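Zorica Kolev was told to come back with a budget for one robot arm. She came back with a budget for one arm, 20 hours of training and a full month of simulation first – and she is still delighted about it.

"I love the simulation part!" she says. "We can try a kitchen counter with a mug, a book and a knife on it before we've signed for anything."

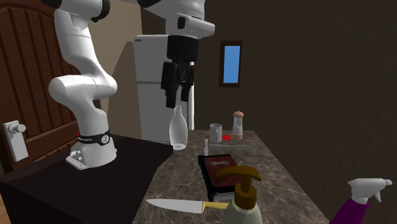
The simulated kitchen, with the gripper open above a glass bottle.

Kolev plans equipment purchases for Dallby, and the arm itself was the easy line to fill in. Grippers took longer. Her colleague Nattawut Suksawat wanted money set aside for a second set of fingers, and she gave him 13 percent of the total.

"Nattawut was right," she says. "People price the arm and forget the end that touches things. Smooth shapes, tapered shapes, handles – we want to know how the fingers meet all of those."
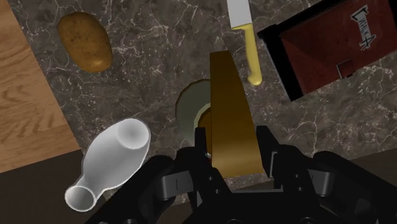 A wedge-shaped object between the fingers, in simulation.

The order should go in after the October figures are checked. Until then there are 530 simulated runs on her list, and she plans to sit in on as many as she can.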